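Kitchen Table Satellite Listening: Tips From My House To Yours

I've been pulling in weather satellites from the back bedroom and the kitchen table for a few years now, and people keep emailing to ask how I manage it without a shed full of gear. Well, I do it with a cheap receiver stick, an old laptop and a lot of things out of the kitchen drawer. So, a page of tips, in no special order.

Get your clock right before anything else. A polar orbiter is only above you for a short while and the prediction software trusts whatever time your computer gives it. Mine was 14 seconds slow for most of June and I couldn't work out why every pass seemed to begin late. Set it to sync from the internet, then check it again on the day.

Write the passes on the fridge. I know the phone can do it. I've got Kirui on mine, and it's a lovely little pass predictor, but my phone is usually under a cushion. A strip of paper with the rise time, the direction and the highest point works a treat, and the rest of the household can see when I'm not going to be answering the door.

Ignore the low ones! Anything that only just creeps over the rooftops will give you a band of snow and a bad mood. I wait for passes that go well up the sky.

For the aerial, I made a simple V out of two lengths of stiff wire screwed into a connector block, with a wooden spoon handle across the back to hold the angle. Mine's on its third spoon. Keep it away from the microwave, the fridge motor and above all the cheap LED bulbs over the worktop, which put out a dreadful hash. Switch them off one at a time and watch the noise on the screen drop.

Cable next. Shorter is better, so move the laptop to the window if you can. If the lead has to go outside, leave a little droop in it just before it comes in, so the rain drips off the bottom and doesn't run along into your connectors. Self-amalgamating tape round the outside joints is worth the money (stretch it as you wind, or it won't stick to itself). 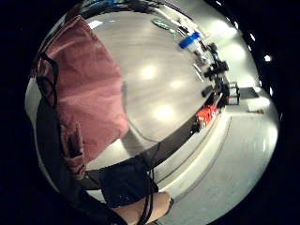 Humness wrote in to say the drip loop is all very well, but a flat window-pass cable loses more signal than people think, and a small preamp out at the aerial end made far more difference than any amount of fiddling indoors. Fair point, and I've since bought one. Put it at the aerial, mind, not at the laptop -- by then you're only making the noise louder as well.

Now, recordings. They fill a disk faster than you'd expect. I had 459 of them before I had a clear-out, and 294 were pure hiss. These days I listen back over a cup of tea and bin the duds the same evening. Name the good ones with the date first and the satellite second, then they sort themselves.

The receiver stick gets hot, so don't shut it in a drawer. I stand mine on a cooling rack, the kind for cakes, and the frequency drifts much less once it's warmed up. Give it a good while running before the pass starts.

Next time I'll write up my attempt at a dish made from a colander -- it's not going well.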